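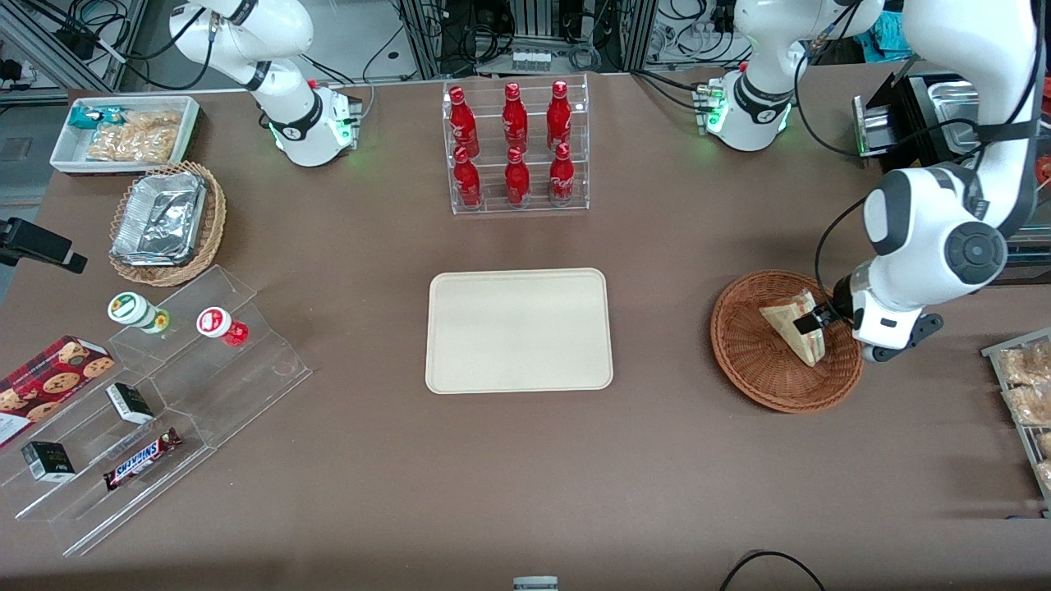
The Square at Skavum

Day 12. Rain since four. Somebody has strung a tarp between the tram poles and we are under it, sixty of us maybe more, I've stopped looking. The Pollock Bridge is shut. Police vans nose to tail, engines running all night, you can smell them.

The council said November. Elections in November, go home. Then a man in a grey uniform came on the radio and said well, perhaps not November. So nobody went home.

My sister rang from Turico. Come back, she said. Mum's not eating. I said soon. She said you said that last week, and hung up, or the line went. Skeltel has been cutting the phones at eight every evening. You get half a sentence out and then the hum.

Eight o'clock. Hum.

A boy climbed the fountain with a loudhailer and read out the demands again. He lost his place. Someone shouted the next line up at him, then everyone did, and the vans put their headlamps on. White light right across the wet stones. I could see my own hands.

They say 3000 are walking in from the coast road. They said it yesterday aswell.

I had a pencil and the back of a bus timetable. Wrote to Mum. Told her the tarp was good and my socks were dry, which was half true. Told her about the singing. Didn't mention the bridge.

Then the first engine changed its note. Low, then lower. People were getting up, folding blankets, quiet about it. I put the letter in my shoe and tied the lace twice and took hold of the arm next to mine, a strangers arm, a wet wool sleeve, and it took hold back.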